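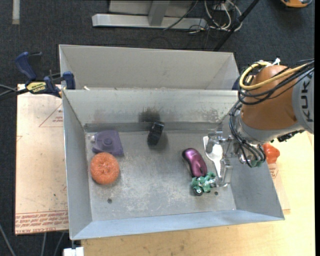 4. SETTING UP THE BINS AND THE FIRST PICKS

Do section 3 first (arm bolted down, controller talking, e-stop tested). If the e-stop hasn't been tested today, stop and go test it. Takes a minute.

Written for the Ledesma cell at the Misthorpe shop. If you are building the same thing at home most of it carries over, but your table is a different height and your numbers will be too. Don't copy our positions file and hit run.

You need:

- two metal bins, same size
- bar clamps
- board or thick card to go under the bins
- zip ties, cloth tape
- hex keys for the gripper screws
- a box of test objects (see 4.4)
- a second person for the first powered run

4.1 Placing the bins

1. Arm parked, power off at the controller. Not paused. Off.

2. Wipe the table top. Grit under a bin tips it just enough to throw the floor height off.

3. Lay the board where the bins will go. Leave some sticking out on the sides so you can mark it.

4. Set the front bin down. Then the rear bin, directly behind, rims touching. Push them together by hand until there is no gap along the shared edge. Small objects find gaps.

5. Clamp where the two bins meet. Snug, then a quarter turn. More than that bends the rim and you will be chasing a bowed wall all evening.

6. Pull on each bin. If it slides, redo it.

7. Pencil round the corners onto the board. When somebody bumps the table you can put it back without re-teaching everything.

Note – clamp handle points away from the arm. Always. First version had it pointing in and the wrist caught it on the way to park.

CAUTION: Bin rims are sharp where they were cut. Gloves for carrying.

4.2 Cables

Most faults we log are cables. Go slow on this part even if you skip the rest.

1. Jog the arm by hand mode to the farthest corner of the rear bin. Leave the cable bundle loose for now.

2. Look at the loop at the wrist. You want slack when the last joint is at its limit, both ways. If it goes tight, add length from the base end and try again.

3. Tie the bundle to the arm at the top of the segment. One tie, not tight. The cables have to slide a little under it.

4. Cover the cut end of the tie with tape or trim it flush.

5. Turn the last joint all the way one way, then all the way back. Watch the loop the whole time. It must not go under the gripper and must not drag on the rim.

6. Run everything else along the floor behind the table. Keep it off the walking side.

Note – the fitting under the last link sticks out further than you think. Give it clearance from the bin wall when the gripper is down in a corner. It is not in the model the planner uses unless you added it in section 2 (step 9, the one everyone skips).

CAUTION: Never reach in to move a cable while the arm is enabled. Drop to off, move the cable, walk back, re-enable. Yes every time.

4.3 Teaching the floor and the walls

The gripper needs to know where the bottom of each bin is. The metal fingers don't give, and neither does the bin floor.

1. Hand mode, lowest speed.

2. Put a sheet of paper on the bin floor, near the middle.

3. Close the gripper. Bring it down until the paper just drags when you pull it. Save as FLOOR_MID.

4. Same again near each corner. FLOOR_A to FLOOR_D, clockwise from the corner closest to the arm base.

5. Compare the heights. If any corner is more than 2 mm off the middle, something is under the bin. Back to 4.1.

6. Set the lowest allowed height 2 mm above the highest reading. Not the average.

7. Now walls. Bring the open gripper toward each wall at half depth, stop a finger's width short, save. The planner keeps inside those four points.

8. Repeat for the rear bin. It is not the same as the front bin even though it looks it. Measure it.

Note – holes in the bin floor can show up as dark round objects if your detection threshold is low. Ours did. Either mask them in the config (mask_regions, same file as the bin corners) or raise the threshold. Masking is better. Do the same for stains and scuffs if they keep getting picked.

Note – re-do the floor check after any hard contact. A used bin is full of scratches already so you can't go by looking.

4.4 Test objects

Junk drawer stuff is fine. What you want is a mix of stiff and soft, shiny and dull, fat and thin. Kitchen utensils, an old mouse, toy vehicles, scrubbers, bottle caps. Keep to things under your gripper's opening and nothing you'd be sad to lose.

Start with 2 objects, well apart. When that works, add more. Our full set is 16 and we don't put all of it in at once.

Don't use:

- glass
- anything with a battery in it
- anything with a cord (cut it off first)
- food
- magnets, the bin is metal and you'll get odd results

Thin handles are the hard case. The fingers close, the handle rolls, you get a false "holding" signal. If your utensil picks are failing, aim for the wide end and slow the close speed down before you touch anything else. Objects up against each other come second. The planner will go for the gap between them if there is one and push if there isn't.

Mesh scrubbers are easy to hold and hard to let go of. The mesh hooks on the finger edges. File the edges or add an open-and-shake at the drop (drop_shake = 1).

4.5 First powered run

Two people. One on the e-stop with a hand on it, one at the keyboard. Nuwan Rathnayake and Nusrat Mollah are signed off to supervise at Misthorpe, book one of them on the sheet by the door.

1. Empty both bins. Run the dry cycle (menu, Test, Dry Cycle). The arm should go front bin, up, rear bin, up, park. Watch the cables, not the gripper.

2. If that was clean put your first 2 objects in the front bin, away from the walls.

3. Speed at 10 percent. Run single pick.

4. Watch the approach. Gripper should come down straight and stop before the floor. If you hear it touch, e-stop, back to 4.3.

5. Run single pick again until the front bin is empty. Write down misses in the log and what the object was.

6. Swap direction, rear to front. Same thing.

7. Go to 25 percent and repeat. Then leave it there for the first session.

Run for no more than 60 minutes the first time, then power down and check the finger screws. They work loose untill the thread lock sets.

CAUTION: A miss is not a reason to reach in. The arm will retry on its own after a few seconds and it doesn't wait for you. Off first.

CAUTION: If an object ends up outside the bin, on the board or the table, leave it till the cycle ends. Then off, then pick it up.

4.6 When it goes wrong

Arm stops above the bin and sits there – planner found nothing it can reach. Usually an object jammed in a corner. Power off, move it to the middle, restart.

Gripper closes on air – camera got bumped, or the table did. Check the pencil marks first. If the bins are on the marks redo the camera alignment (section 3.6).

Closes on air but only with shiny stuff – reflections. Turn off the overhead light nearest the table and try again before you change any settings.

"Holding" but nothing in the fingers – hold threshold too low. Raise it one step at a time and run single pick after each.

Collision fault on the way to park – clamp handle or cable loop. See 4.1, 4.2.

Bin creeping across the table – clamp. Also check the board hasn't gone soft or torn under it. Replace the board when it does, it's only card.

Faults every time at the same spot in the rear bin – you copied the front bin walls over. Do 4.3 step 8 properly.

Anything not on this list, write it in the log with the fault number and leave the cell off. Don't clear the fault and carry on, we lose the record that way.

4.7 Shutting down

1. Let the cycle finish. Park.
2. Controller off, then the wall switch.
3. Objects back in teh box.
4. Sign the log.

Next section covers continuous mode and bin-to-bin sorting. Don't start it until you have a full session at 25 percent with no collision faults.

Related pages
Section 2: Adding your gripper to the planner
Section 3: Mounting, e-stop and camera alignment
Section 5: Continuous mode
Stoltanness bench: spare parts and where they live
Sedberg tool library: borrowing clamps

Ledesma build guide – Misthorpe shared workshop – last changed October 7, 2021 – Questions: leave a note in the log – Back to top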